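2026-03-07, notes from the Druder visit, typed on the train so excuse the mess

Got there late, missed the intro. Straight to the Tasivance bench. Tasivance is their planning stack, Holzer does the perception side and the two only talk over one message queue. Wanted to see how they handle close-range work when depth drops out. Short answer - they stop trusting depth near contact and switch to a learned policy on the wrist view alone. Planner just sets limits on force and speed.
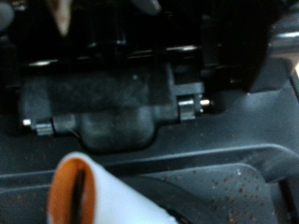 Wrist view inside the machine. Gray module, a clip and a metal pin at each side, brown specks in the tray.

Dark plastic on dark plastic, blur, little glints. Holzer's segmenter was trained on 3,000 hand labeled stills and they kept 1,904 after cleanup. Asked why so few, got a shrug and "bad labels". Fair.

Replay tool was the best part. Scrub a run, pin a moment, rerun the planner from there with new limits. Takes 7 seconds to reload, they want it lower by June. We shoud copy this for Cemov.

Open questions: recovery after a slip, who owns calibration, log format. Will mail them tommorow.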